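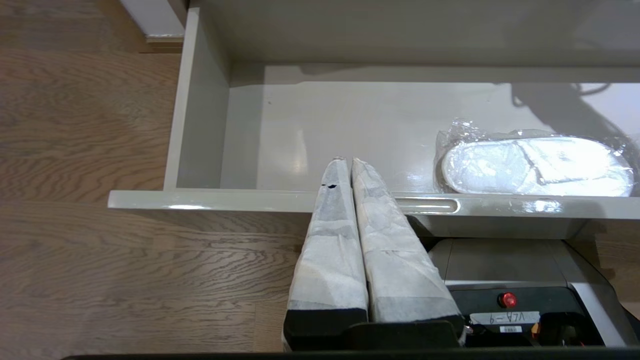 The guest room drawer is finally getting the attention it deserves! When Erlinda Enriquez asked for ideas for the spare rooms at Clerkley, we got 11 replies, and nearly all of them mentioned slippers. People come in off the road, kick off their shoes and want something soft on their feet - and they don't want to go hunting for it.

So slippers go in the big drawer, in their wrappers, where a tired guest will find them on the first pull. Leonora Quiambao has ordered 600 pairs for the year, which sounds wild until you hear that we had over 322 overnight guests last spring alone.

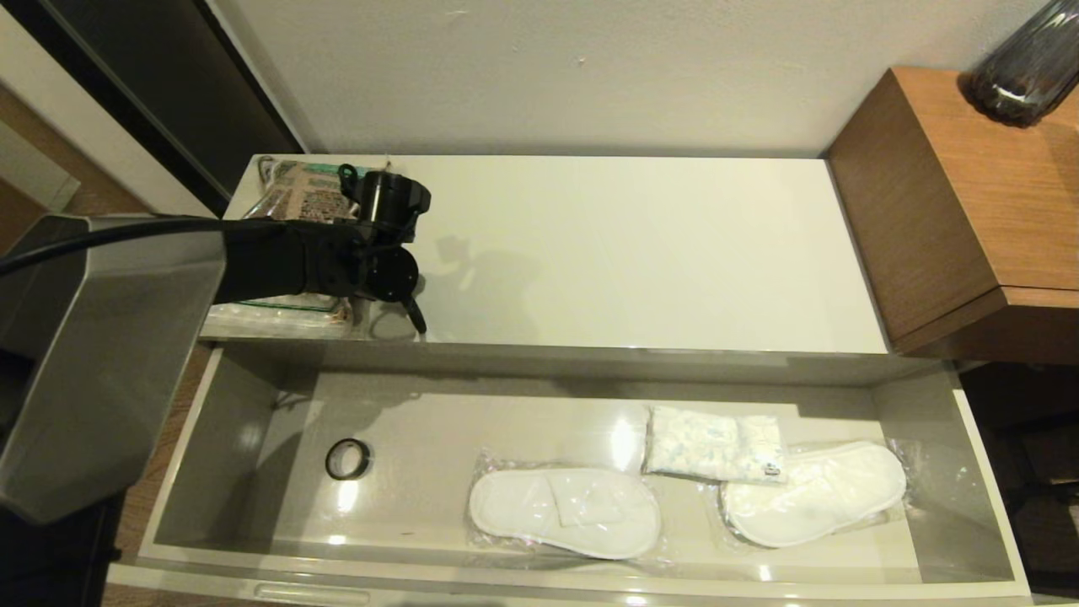 Skudbridge, August

Sorting day was a joy. The rule we settled on is simple: things for the guest live inside the drawer, and anything we're still deciding about waits on top of the cabinet. Hair ties keep turning up in drawers, so please check the corners before you close one. Nestor Tolentino wants dividers. I love the wide open space and will argue for it over coffee!
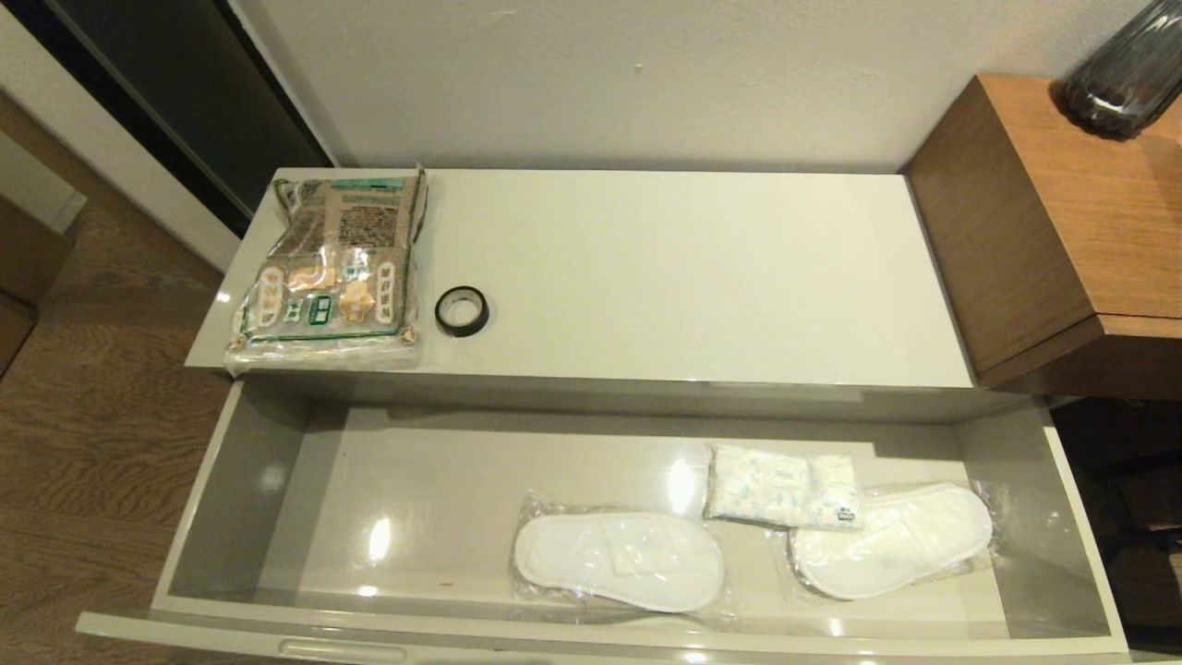
Slippers to the right, tape still out on top.

Next up are the closets on the Ignacio side. Bring spare hangers to Lovely Saludo any time before 4 p.m.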